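Packing Exercise Tests Student Teams on Two-Arm Handling

By Birsen Kocabaş

Students in the applied automation class at the Starnasa training center spent Tuesday working on the packing exercise that counts for the largest share of their term grade. The task is to move small wrapped goods between an open shipping carton and a plastic storage bin, using two robot arms that share one table.

The class is taught by Beatriz Moreira, who spent ten years in warehouse equipment service before she began teaching. She has run the exercise in earlier terms with a single arm. The two-arm version is new, and so are most of the rules that go with it.

"With one arm you plan a path," Moreira said. "With two arms you plan a path and a schedule, and the schedule is where the students lose their points."

Each team receives the same set of goods, the same carton and the same bin. The carton goes at one end of the table and the bin at the other, with the flaps of the carton folded out. Teams may choose the starting position of the arms and the order of the picks. They may not add guides, tape marks or fixtures to the tabletop. 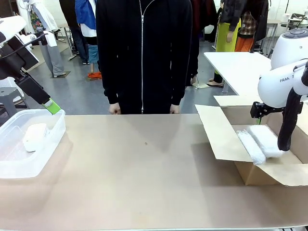 Two wrapped packages in the open carton at one end of the table, with the storage bin at the other.

A run is limited to 10 minutes. Scoring is out of 90 points, divided between completed transfers, condition of the wrapping and clean stops. A clean stop means that both arms come to rest outside the bin and the carton, with the grippers open, before the student calls the end of the run. A team that finishes its transfers but stops with a finger inside the bin loses the full stop score for that run.

The remaining points cover the run log, a written record kept by one member of the team while the others work. The log must state which arm made each pick, the order of the picks and any point at which a student stopped the arms by hand. Moreira grades the logs separately and does not look at the run scores while she does it.

Most of the discussion before the morning session concerned the wrapping. Bubble wrap compresses under the finger pads, and the gripper can report a closed position well before it has a firm hold on the object inside. A student who sets the closing width from the size of the bare object will grip too tightly. A student who sets it from the size of the wrapped package will often close on air and plastic, and the package will slide out during the lift.

Ximena Quiroga, a second-year student who leads the team named Jara, said her group had given up on a fixed closing width after the first week of practice. Their program now closes the fingers in two stages. The first stage brings the pads to the outside of the wrap at normal speed. The second closes slowly until the force reading passes a set value, holds for a moment, and then checks the reading again before the arm is allowed to rise.

"The second check is the useful one," Quiroga said. "The air moves out of the bubbles and the force drops. If it drops too far, we close a little more and check again. It costs time on every pick, but we were dropping packages without it."

Her team lost its first practice run of the term when a package turned in the grip and caught on the rim of the bin. The program had been written to approach across the long side of the package. It now works from the angle of the package on the table and turns the wrist to match before the fingers come down.

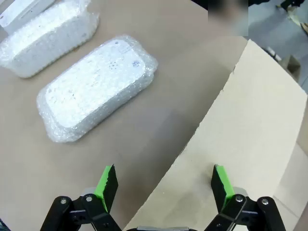
The approach angle matters more at the carton than anywhere else on the table. The folded flaps take up space that the arm would otherwise use, and a flap that has been pushed out of position can spring back during a pick. Moreira does not permit students to cut the flaps off. Real cartons arrive with flaps, she said, and a program that only works without them is of limited use to an employer.

Height is the second problem at the carton. A package lying on an outfolded flap sits at a slightly different level from one lying directly on the tabletop, and the difference is enough to spoil a pick planned from a single table height. Two of the teams handle this by measuring the surface before each run. A third team, Gorex, lowers the gripper at reduced speed for the last part of every approach and stops on contact.

Hipólito Pereyra, who wrote the motion code for Gorex, said the slow approach was chosen for the sake of the log as much as for the pick. Every contact produces a line in the record with a time and a height. When a pick fails, the team can look at the contact height and decide whether the fault was in the position or in the grip.

Pereyra's team also made the decision to leave one arm idle for long stretches of the run. Its program assigns the bin side to one arm and the carton side to the other, and allows only one of them to cross the middle of the table at a time. The waiting arm holds at a set point above its own end. Other teams allow both arms to move at once and rely on a distance check to keep them apart.

The cautious approach has so far produced the steadier results. Gorex scored 77 in the most recent full practice, the highest of the term, with no hand stops. Jara completed its transfers faster in the same practice but lost points on the condition of the wrapping after one package was gripped twice along the same edge.

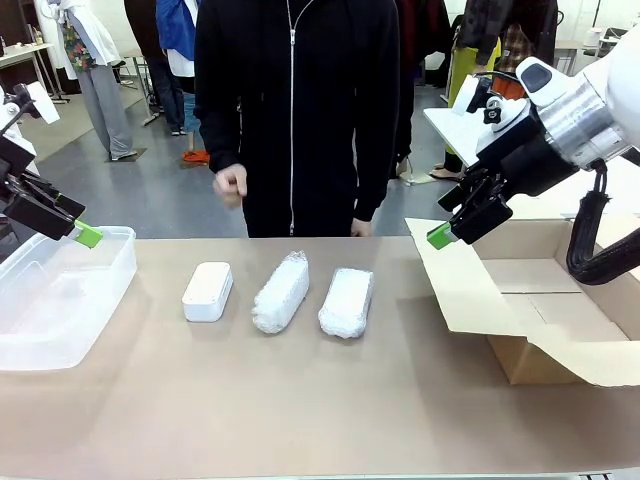 Students begin with the middle of the table, and only later move on to work inside the containers. Moreira introduces the goods in the open, where the fingers have room on every side and a bad approach is easy to see from either end. The layout on the tabletop for this stage is a row: a small white plastic box with rounded corners, then two bubble-wrapped packages beside it, with the bin empty at one end and the carton open at the other. The unwrapped box gives the students a rigid object with a known width, and the wrapped ones show how far the same settings are off once the packaging is added. Teams write down the closing width and force for each object and keep those figures for the rest of the term.

One student stands at the table during every run. The position is called table lead, and it rotates within the team so that each member holds it at least once before the graded session. The table lead resets the goods between runs, confirms that both containers are in place and watches the arms while they move. The lead may not touch the goods after the run has been called. Reaching over the table during a run ends it with no score.

Sumeya Demissie, who was table lead for the Podstead team in the afternoon, said the job was harder than the programming. The lead has to decide quickly whether an odd movement is a planned correction or the start of a fault, and a hand stop made without good cause takes points off the log.

"You learn what your own program looks like when it is right," Demissie said. "The wrist turn before the bin looks wrong every time. I had to watch it many times before I stopped reaching for the stop button."

Podstead is the only team in the class that places goods in the bin at an angle by design. Its program sets the lower end of the package down first, against the near wall, and then opens the fingers and backs away along the line of the package. The method needs less clearance inside the bin than a straight drop. It leaves less room for the next item, however, and the team has had to change its packing order twice.

The team is also testing a lower release height. At present the fingers open as soon as the downward force falls off, which the students take to mean that the bin is carrying the package. Demissie said the reading is less dependable with wrapped goods, as the wrap begins to take the load before the package has settled. A short delay has been added before release. The delay will stay in the program if the next practice shows fewer packages shifting after they are set down.

Moreira said she expects the graded scores to be lower than the practice scores. The starting angles of the packages will be set by her and will change from run to run, and the teams will see them only when they come to the table. Programs that depend on a fixed starting layout will have to be corrected or will fail on the first pick.

The class budget allows for 40 sets of replacement wrap this term. Packages are rewrapped when a finger pad has broken through the outer layer or when enough bubbles have burst to change the grip settings. Damaged wrap is kept with the run log so that the teams can compare the marks with the recorded force.

The graded session will be held in August. Each team will make three runs, and the lowest score will be dropped. Logs are due at the end of the same day.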